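### 3.2 Cord-side adapters and desk layout

Small power adapters fall into two groups by where the mass sits. In the first, the housing plugs directly into the outlet. In the second, the housing sits partway along the cord and the plug is a separate, smaller part. The second group takes less room at the strip but puts a rigid body on the work surface, where it competes with other items for space. The Werkach desk survey recorded 319 workstations over two years and treated both groups as one category. We separate them in this section.

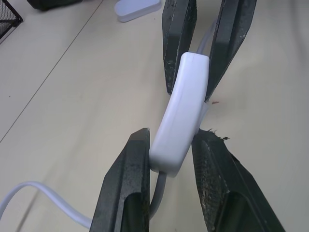
*Mofokeng*

**Figure 4.** Cord-side adapter, white housing with rounded edges and a slight bend along its length. Cable is present at both ends, and a thin seam runs lengthwise.

The housing in Figure 4 is coded as type C2 (curved, cord-side). Curvature matters for two measures used later. A bent housing has no single resting face, so its orientation on a flat top is recorded as an angle and a side. It also gives the cable a preferred exit direction, and we code that direction separately from the path of the cable as a whole. White cable on a pale cream top has low contrast, and for such pairs the path was traced twice by different coders. Where the two tracings disagreed, the longer one was kept.

Work surfaces made up of more than one panel or table require a further rule. A joint between surfaces is treated as a line that a cable either crosses or does not cross. Crossings are entered in the Tillus coding sheet together with the side on which the power strip stands. A cable that arcs from a strip on the front table onto the rear one and returns toward the center is entered as two crossings, whatever its height above the top. 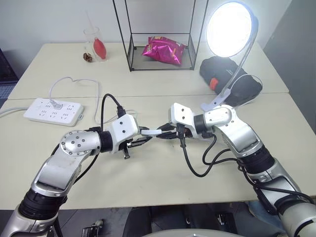
Slack is defined as the difference between the traced length and the shortest route between the two cable ends over the surface. It does not distinguish a deliberate loop from one left by chance. Loops that stand clear of the surface are included, although their length is underestimated when traced from overhead. We applied no correction for this - the Nulus procedure, dating from 1987, proposes one, but it assumes a cable of uniform stiffness. Cables longer than 3000 mm were excluded.

Personal and decorative items are coded only by footprint. A drinking glass, a pinecone or a bag of snacks in a display stand occupies area and may constrain the cable route, but its function is not entered. Items within a stand or a glass are merged with the container. The effect of this merging on the free-area estimate is examined in Section 4.1.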